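Student Projects > Robotics and Control > Simulation
Posted in November by the Nendia team

Sorting Small Parts in Simulation: Project Report

Our project was a planner for a parts sorting task. A yellow arm on a table has to pick small parts and put them in a blue three-compartment bin. We worked in the Sasero simulator, with our own code, called Brito, on top. Brito takes the wrist view and one room view, picks a target and sends joint commands.
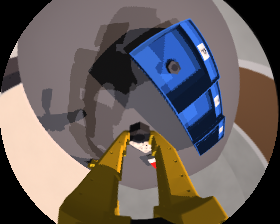
Page last changed: Friday, 4:40 pm

The wrist view is wide and round, so straight edges bend. Our first pose estimator assumed a flat lens and missed grasps near the rim. We added a fisheye model and refit it on 800 rendered views. Close to the fingers we now trust the wrist view only, and the room view is used for the rough approach.

Planning runs in two stages. The first orders the parts by free space for the fingers. The second searches for a path and checks it against the table, the bin and the arm itself.
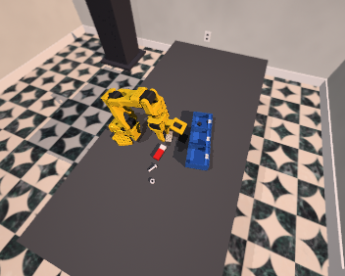 Fig. 2. Arm folded over the table, with the block, bolt and nut in view.

We ran 632 trials. Most failures came from the planner choosing a grasp too close to the bin wall. Raising the clearance to 11 mm fixed many of these but made the paths longer.
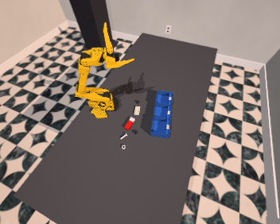
Longer paths also used up the search budget, which we had set at 3592 nodes. When it ran out, Brito sent the arm home and started over. A better method would keep the old tree and repair it, and we did not get to that.

Related reports
- Claltik: a log viewer for joint data
- Shadows and part detection
- Tuning a gripper controller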